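Notebook, property crime group
April, Sunday evening

Started on the near-repeat run for the Fleltora burglaries and got maybe halfway before I hit the address problem, so most of this entry is addresses. Sorry to anyone who came looking for results! There are a few at the bottom but they're soft.

Where I left off

We have the cleaned incident file, a bit over 3,000 rows once you drop the commercial break-ins and the "attempt only" reports. Eylül Kurtuluş wanted to keep the attempts in and I still half agree with her (an attempt on the back door is a burglary that went badly for the burglar, and it ought to tell us where they were looking). But the attempts are coded three different ways depending on which shift took the report, so for now they live in their own file and I'll merge them later with a flag.

The idea is the usual one. If a house gets hit, do the houses close by get hit in the next couple of weeks more often than you'd expect from chance? Everybody finds this everywhere, so I'm not expecting a shock. What I want is the shape of it here, because the town has that long stretch of row houses on the east side and then big lots out past the reservoir, and one distance band can't be right for both.

Addresses

Okay. The export comes out of Braltell, and Braltell lets the officer either pick an address from the list or type one in. Typed ones get matched afterward to the nearest thing the system thinks it recognizes. When it can't find anything it drops the point on the middle of the street. Not the middle of the block, the middle of the whole street! So every street has a fat little pile of burglaries sitting on one spot, and if you run near-repeat on that you get a gorgeous same-location effect that is garbage.

I found it because Özkan Court had 21 burglaries at one point, and Özkan Court is a short dead end. I pulled the narratives on those and 18 of them plainly belong to the apartment building on the corner, which has a proper number and a proper point of its own. The rest are from the houses. So it's two problems stacked on top of each other: the typed addresses, and the apartment building, where "same location" can mean same unit or a unit four floors up, and those are very different things if you care about whether an offender came back.

What I did, in case I have to do it again or somebody else does:

Sorted by coordinates and looked at every point with more than a handful of incidents. Compared the street number in the address field against the number in the narrative. Where the narrative had a number and the address didn't, I used the narrative. Where they disagreed I kept a note and used neither yet. Where there was no number anywhere I marked the row "street only" and it goes out of the distance analysis but stays in the time series.

Slow, but it went faster once I put music on and quit reading the narratives all the way through. (They are very readable. One person reported a stolen ham and then called back to say the ham was in the garage.)

I wrote the rules in the shared folder, file called address_rules. Please don't edit it without telling me, I'm still changing my mind about corner lots.

Units

For apartments I've added a unit column. Plenty are blank and I'm leaving those blank. I thought about filling them from the victim's mailing address, and then thought about it some more and decided no. Mailing address gets updated when people move, and burglary victims do move, so we'd be putting some of the repeats in the wrong place exactly where it matters. Eylül, if you can think of a cleverer way I'm all ears.

Dates

The other mess. A burglary has a "from" and a "to", and if the family was on vacation those can be two weeks apart. I've been using the midpoint like most people do. Tonight I also tried using only the rows where the window is a day or less, and that throws out more than I'd like, mostly summer. I think the right thing is to run it a bunch of times with a random date drawn inside each window and see how much the answer wobbles. I have the loop written but it's ugly and it crashes on rows where "to" comes before "from". There are 8 of those. I fixed the ones that were obviously a flipped month and day and set the others aside.

Soft results

With the street-only rows out and midpoint dates in, there's a bump for the first week within a short walk, and it fades by the third week. It's stronger on the row house side. Past the reservoir there's next to nothing, though there aren't many burglaries out there to begin with, so I wouldn't say so out loud to anybody. The exact-same-house effect dropped by a lot once the piles were gone. I kept the before-and-after tables together because I'd like to use them in the methods section.

I'm suspicious of the second week, where it dips and then comes back. Could be real (property gets replaced, they come back for the new TV, that old story). Could be a handful of apartment incidents. Will check with the building left out.

Pawn records

Separate thing, so I don't forget. Cindetti sent over the pawn tickets for their two shops, as a scan, sideways. The ticket dates are readable. The item descriptions are "ring, yellow" and "ring, yellow" and "drill". I don't see how we match these to stolen property lists without serial numbers, and serials are only on the tools and electronics. My vote is to stick to tools. They get stolen a lot, people write the serials down or still have the box, and it's a small enough set to do by hand. I'd want to see the delay between the burglary date and the ticket date, and that's all I'd ask of it.

Also need to look at our agreement again before anyone copies names off the tickets. I've put the scan in the locked folder and left the names uncopied.

To do

1. Finish corner lots, then freeze address_rules.

2. Fix the loop so bad windows get skipped and logged.

3. Rerun with the Özkan Court building out, and again with one incident per unit.

4. Ask Braltell support if the export can carry a flag for typed versus picked addresses. It must be stored someplace. 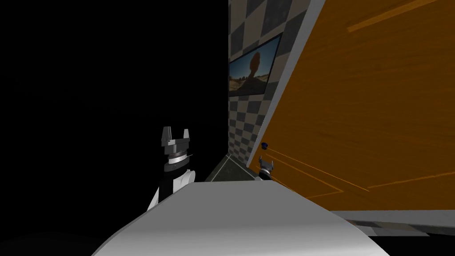
5. Send Eylül the attempts file with the three codings side by side, and ask which shift used which.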